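About Festudwood

Festudwood is a small site that reads entertainment news and doesn't believe most of it. We started in June with one question: when a headline says a soap star has "broken their silence," had anyone noticed they were quiet?

We cover TV, soaps, reality shows and the people who appear in them. Mostly we look at where the stories come from. A "source close to the couple" gets the same treatment from us every time – we ask how close, and we usually don't hear back. If a breakup is reported on the strength of an unfollow, we say so in the first line.

So far we have gone through 1,048 celebrity stories. In 100 of them we could find a named person saying the thing the headline claimed. Sixteen were later corrected by the outlets that ran them, generally at the foot of the page in small type.
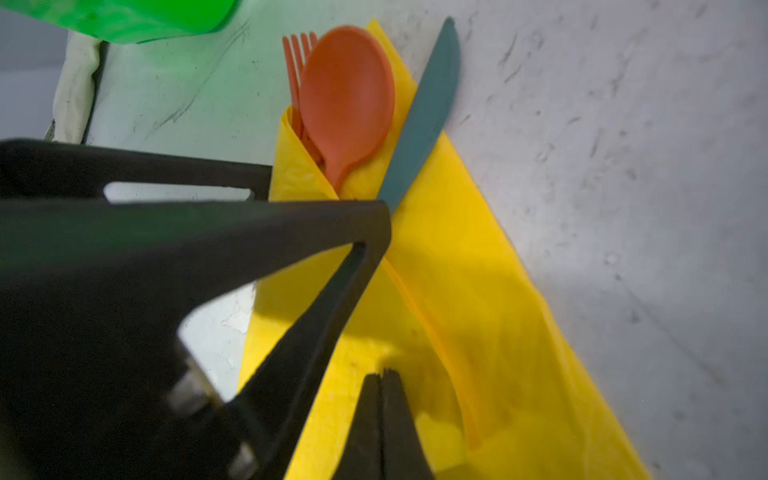
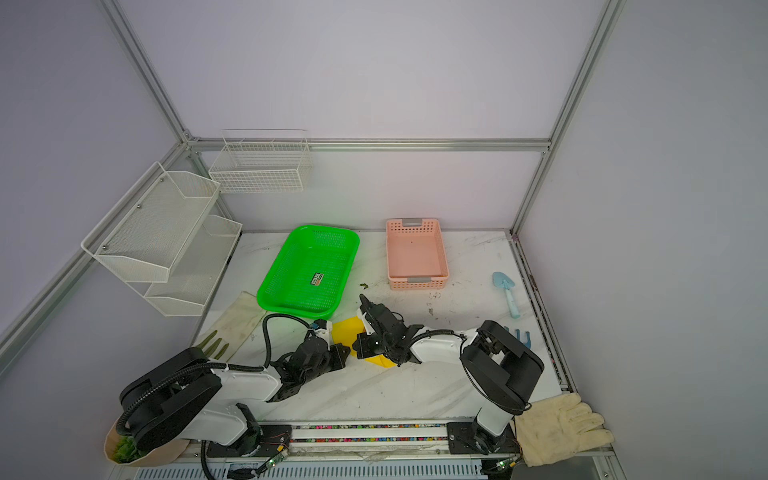

Our desk is in Deltby. We are owned by Hamada, a small publisher that also puts out the TV listings weekly Bemance. You are welcome to be suspicious of that. We would be. When we write about Bemance, the article says who pays us, and we have been rude about its cover stories twice.

We don't buy photos of people taking out their trash. We don't guess at pregnancies. We do make mistakes, and corrections go at the top of the article and stay there.

Money comes from ads and from readers. Anyone who gives gets the weekly email and nothing else – no badge, no inner circle, no early access to gossip we wouldn't print anyway.

Tips are read, including the angry ones. Please keep them under 1,000 words and tell us how you know.

Page last updated 5 August 2026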